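# About the Sikbridge Forum

The Sikbridge Forum is an independent, nonpartisan organization for the public discussion of elections, government and international affairs.

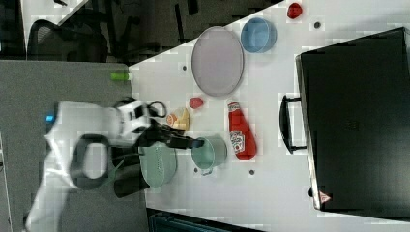 *A teal cup and a sage-green plate on a white tabletop.*

## Our purpose

The Forum brings together people who study politics, people who practice it and people who live with its results. We hold public conversations, publish short papers and support research on how voters in one country understand the politics of another. We do not endorse candidates or parties, and we do not take positions on legislation.

Much of our work concerns the way elections are reported abroad. A parliamentary vote in a small country may be reduced to a single headline overseas, while a campaign in a large one is followed for months by people who have no ballot to cast. We ask what those distant audiences learn, what they miss, and how their view of their own institutions changes as a result.

## History

The Forum began as a reading group that met in the back room of the Jendley public library. Its founder, Horacio Zúñiga, had worked for many years as a court interpreter and wished to hear foreign election coverage discussed by people who could read it in the original language. The group outgrew the library within two winters and was incorporated as a nonprofit under its present name. It has since held 74 public events, most of them in Jendley and a smaller number in partner cities.

Mr. Zúñiga remains a member of the board. Vicente Palma has served as executive director since the Forum moved to its current offices on Stöckli Street.

## Programs

**Public conversations.** Each season the Forum invites journalists, scholars, former officials and artists to speak before a general audience. Admission is free, and at least one third of the time is reserved for questions from the floor. Recordings are placed in the online archive after review by the speakers.

**The Foltside Fellowship.** The fellowship supports early-career reporters who cover elections outside their home country. Fellows receive a stipend, editorial guidance and access to our translation desk. There are 11 fellows in the present group. Applications are read without names attached, and prior publication in English is not required.

**Translation desk.** Staff and contract translators prepare English versions of campaign speeches, party platforms and opinion columns – chiefly from Spanish, Portuguese, Korean and Turkish. Texts are published in full, with notes where a term has no close equivalent.

## Governance and funding

The Forum is overseen by a board whose members serve terms of three years. No sitting elected official or candidate for office may join the board. Income comes from individual members, foundation grants and the sale of publications. We do not accept money from governments, political parties or campaign organizations. Annual accounts are available on request.

## Visiting and contact

The reading room on Stöckli Street is open to members and to registered students. It holds newspapers and journals in 17 languages. Visitors who wish to consult the archive of printed campaign material should write in advance, as parts of the collection are stored off site.

Inquiries about speaking, partnerships or the fellowship may be addressed to the office of the executive director.

*Page last revised January 2026*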